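4.2 Clearing the table: cups, bottles and the order people reach for them

The kitchen sessions in Section 4.1 gave us plenty to think about, but the table-clearing sessions were the ones we kept talking about over lunch. Clearing a table sounds like the dullest chore in the house. Watch enough people do it, though, and small habits start to show up everywhere — in what gets picked up first, in which things are left standing until the very end, and in how a person holds an empty bottle compared with a full one.

We collected 778 clearing episodes at the Purley site. Each began with a white table and a small set of drinkware and packaging drawn from the Gorina item list: paper cups, clear plastic bottles, lidded tubs and folded napkins. Participants were asked to leave the table "ready for the next person" and were told nothing more. That wording came from Catalina Retamal, who had tried several stricter versions in the pilot and found that people began asking permission for every move. With the looser wording they simply got on with it, and the results were far richer.

The coding scheme follows Paracha, with one change. Paracha treats cups and bottles as a single class of drink container. We split them, and we are very glad we did! The two behave differently on a table and people treat them differently too. A paper cup is light, open and easily crushed, so it tends to be lifted from the outside of the wall or pinched at the rim. A bottle can be grabbed nearly anywhere along its length, and it is often tipped over on the way up, particularly by people who have already decided it is empty. Precious Dumlao and Zakhar Hnatiuk coded every episode separately and then met on Tuesday afternoons to settle their disagreements, most of which concerned the moment at which a lift begins.

Three labels describe the state of a container at any given moment: standing, lying and held. A held container also receives a tilt label (upright, tipped or inverted) and a note of where it is grasped. We had expected the tilt label to be a minor extra. It became one of the most useful things in the data, and a bottle and a cup on the same table can carry very different labels, as in Figure 5. 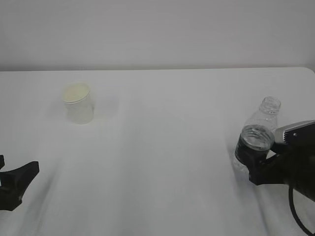

Figure 5. A paper cup standing on the table while a clear plastic bottle is held near its base, tipped nearly horizontal. Coded as cup: standing; bottle: held, tipped, base grasp.

Base grasps of this kind deserve a closer look. In the original Gorina list a bottle grasp was recorded simply as "neck" or "body", and anything low down fell into the second group. Once Madhu Maurya suggested a separate base label, we went back through the bottle episodes and found 67 that qualified. Many of these involved a bottle that stayed tipped for most of the carry, with the open mouth leading. Neck grasps looked quite different, with the bottle hanging more or less straight down.

The order of clearing was also a pleasure to work through. Bottles usually went before cups, even where a cup was the closer of the two. Valentin Prantl has proposed that tall items are cleared first as they get in the way of everything behind them, and our episodes fit that idea nicely, but they would fit others as well. Cups can be stacked, and several participants seemed to be saving them for one tidy trip at the end. Separating the two accounts would take a table with tall cups and short bottles, and we have started putting together a Sidix item set along those lines.

Agreement on the standing and lying labels was high throughout. Tilt was harder, especially near the line between upright and tipped, and we kept 2 episodes out of the tilt analysis entirely, as the coders could not settle on a label for either one.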